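3.2 Fabric samples and washing procedure

Fibre release was measured for four polyester textiles bought from retail suppliers in February. Two were knitted fleeces sold as throws (Tistent and Landero), one was a brushed lining fabric (Aerts) and one was a high-pile plush sold by the metre (Vultolard). None of the labels gave a yarn type or a finishing treatment, so the fabrics are grouped here by surface only. Each was cut into 30 cm squares with a hot knife to seal the edges. Earlier work has shown that scissor-cut edges can release more fibre than the face of the cloth, and unsealed offcuts were kept aside as a separate check.

Fourteen squares of each fabric were prepared. Half were washed in a front-loading household machine at the 40-degree synthetics setting and half on the cold setting. No ballast load was used. A liquid detergent without fabric softener was added at the dose given on the bottle for lightly soiled clothes. Between runs the machine was put through two empty rinse cycles, and the water from the second was filtered and counted as a blank.

Wash water was collected from the drain hose in a lidded steel drum and stirred before subsampling. A 1000 mL portion was passed through a glass fibre filter, dried overnight in a covered dish and weighed. Where the filter clogged – this happened often with the first wash of the plush – the portion was split over two or more filters and the masses added together. Blank values were subtracted before analysis.

Pile fabrics were treated as a separate class from flat knits. Their raised surface holds loose fibre left over from shearing and brushing at the mill, and much of this comes away in the first few washes. Colour was also recorded, as dark and strongly dyed fibres are easier to pick out on a white filter than pale ones. Figure 3 shows a red plush cloth with the soft, fuzzy face typical of this class.

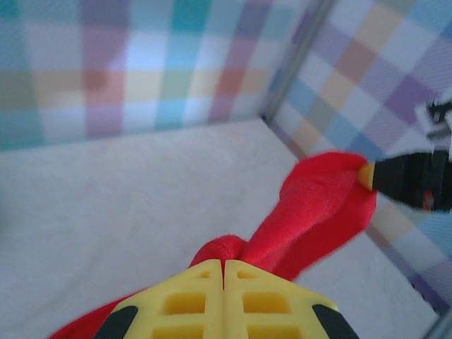
Figure 3. Red plush cloth with a fleece-like texture.

3.3 Fibre counts

Mass alone does not separate many short fibres from a few long ones. One filter from each run was therefore examined under a stereo microscope, and fibres were counted along parallel transects until the whole filter had been covered or the count reached 3000. Filters that reached the limit were recorded as "over range" and left out of the length analysis. Fibre length was measured from calibrated photographs, following the curve of the fibre and not the straight distance between its ends. Tangled clumps were weighed but not counted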